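Keeping track of everyone on a hotel stay with small children

We've just come back from nine nights away with two families, five children between us and a hotel with more doors than I have ever seen on one corridor. It was brilliant! I came home with a notebook full of little habits that kept the children safe and let the grown-ups sleep, so I've typed them up before the notebook goes through the wash.

Before you unpack a single sock

Walk the room at child height. I get down on my knees and do a lap (my husband finds this very funny) looking for blind cords, loose sockets, a kettle lead hanging over the edge, and windows that open further than they should. Ours opened wide enough for a four-year-old, and reception sent someone up with a restrictor before tea. Just ask, they have them in a drawer.

Then try the door. Can your child open it from the inside? Mine could, in one go. Use the top latch at night if there is one, and if there isn't, hang something noisy on the handle. A bunch of keys on a ribbon is perfect, and a bicycle bell is even better.

The room number trick

We were in 784, and small children cannot hold on to a number like that. Shiela Lagman, my sister-in-law, turned it into a song on the first evening and all five were bellowing it in the lift. I asked them not to sing it in front of strangers, with mixed results. Next time I'll tuck a card with my mobile number inside each child's shoe and leave the room number off it.

Hats and bags by the door

Everything a child wears outside goes in one spot, and it goes back there the minute they come in. At home we use the hall table, and away it's whichever surface is nearest the door. Let them sort their own things by colour the night before. It takes a few minutes and they love it. 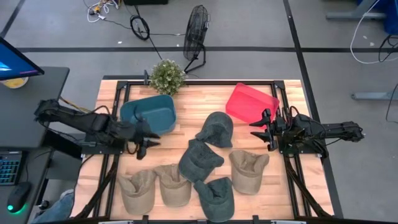
Who's on duty?

This is my favourite one, and we do it at home now too. Whoever is watching the children wears the hair bobble on their wrist. If you want a shower, or you're popping down to the car park for the pushchair, you hand the bobble over and say "yours". The other person has to say "mine" back. If there's no one to hand it to, the children come with you, pyjamas and all. I once marched three of them through a lobby in dressing gowns at 9 at night to fetch a toothbrush, and they still talk about it as the best part of the trip.

If you get separated

Pick a meeting spot as soon as you arrive, somewhere with a staff member standing at it. Front desk, every time. Practise walking there from the lift.

Take a photo of each child every morning in what they're wearing. If you ever need to describe them in a hurry you will forget the colour of their jumper, I promise.

Night light

Pack one, and spare batteries. A bathroom light left on with the door pulled to does the job as well, but check the fan doesn't come on with it. Ours sounded like a tractor.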